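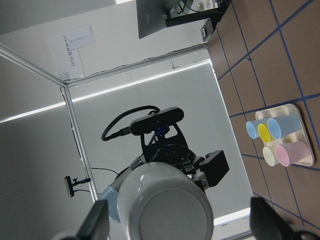
Dendari cell budget: README for the planning sheets

The sheets in this folder cover the purchase and upkeep of two-arm tabletop cells at the Girketley site. They were built for the second round of buying and replace the single-tab estimate from December. A cell is priced as a complete unit, and most of the overruns in the first estimate came from parts that were left off it: aluminum extrusion, gray side panels, strip lights, the small camera bracketed to an upright, and the cables for all of it. Each of those now has its own line. Small items such as plastic cups, trays and blue tape for the table grid go under consumables.

Files

cells.csv: one row per part per cell, 836 rows
quotes.csv: supplier quotes, 817 rows, matched to cells.csv on part_id
spares.csv: spare parts by cell and by year
floor.csv: bench space, outlets and network drops
Total rows in cells.csv and quotes.csv before cleanup: 1704

Columns in cells.csv

part_id: text, unique within a cell
cell_id: text
group: arm, gripper, camera, frame, light, compute, cable, table, consumable
qty: whole number
unit_cost: before tax, without shipping
lead_days: from order to dock, as stated by the supplier
life_months: blank if the part is not expected to wear out
status: quoted, ordered, received, dropped

Parts with no matching quote carry the last price paid. They are flagged in the column price_source with the value "old". Do not use flagged rows for a purchase request.

Budget rules

Arms and grippers are capital items. Wrist cameras are capital if they are ordered with the arm and consumable if they are ordered later. This follows the Nendstead accounting code and cannot be changed in the sheet.

Finger pads and wrist cables are budgeted as wear parts. Plan 2 spare wrist cables per arm. Cable wear depends on how the loop is routed past the wrist, so check the routing before raising the spare count.

Monitors and desk hardware are charged to the room, not the cell. Leave desk space beside the enclosure for power supplies and adapters. The first floor plan had no allowance for this.

Known gaps

Shipping is entered per order and is not split across parts.
Suvarna quotes list frame and panels as one price. The split in cells.csv is our own estimate.
Lead times for grippers were last checked on 29th April.
Installation labor is not included.
floor.csv has no entries for the east bay.

Changes

Send corrections with the part_id and a copy of the quote. Rows with status "dropped" are kept for the record and are excluded from all totals.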